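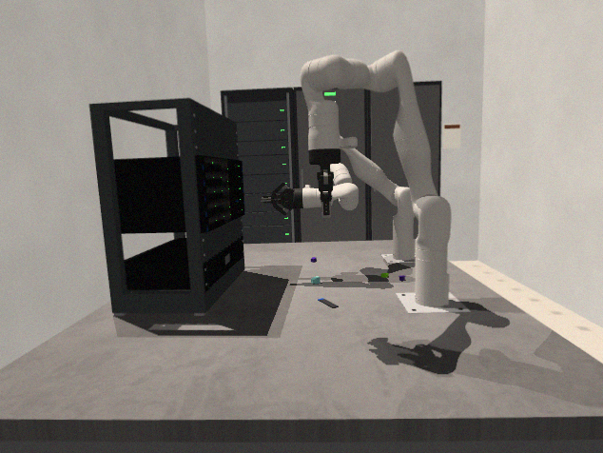
Skulix Hosted Mail Service
Incident record: delayed outbound messages, Plundeswood office
Status: Resolved, monitoring
Priority: 3
Opened: Saturday, September 28, 2019

Summary
The customer reported that messages sent from the Plundeswood office to outside addresses were arriving several hours late. Internal mail was not affected. Incoming mail was not affected.

Log

08:50 Report received through the support portal. The customer attached headers from two delayed messages. Both show the delay at the outbound relay.

09:15 Queue inspected. Some 4000 messages were waiting, nearly all of them addressed to recipients at Fothergill. The receiving server was answering with a temporary refusal and asking the sender to try again later.

09:40 Customer asked to confirm whether a bulk mailing had been scheduled. The customer confirmed that the fall price list was released on Friday evening from the Protar mailing module.

10:05 Protar module paused at the customer's request. Ordinary messages remained behind the mailing in the same queue.

10:30 Price list messages moved to a separate queue with a limit of 31 deliveries per minute. Ordinary mail began to leave within the normal interval.

11:20 Customer reported that test messages to three outside addresses had been received. A fourth, to a Fothergill address, was still outstanding.

13:10 Fourth test message delivered. No further refusals recorded on the ordinary queue.

Cause
The mailing module was configured to use the same relay as staff mail. The volume exceeded the rate accepted by the receiving server, and retries held up all later messages.

Action required from customer
Please open the module settings, select Delivery, and change the relay from Default to Bulk. Save the change before resuming the mailing. Messages already in the separate queue should not be sent again.

Remaining items
13 messages were returned as undeliverable owing to closed mailboxes. A list has been added to the portal under Attachments. The addresses should be removed before the October mailing.

This ticket will close automatically if no reply is received within five business days.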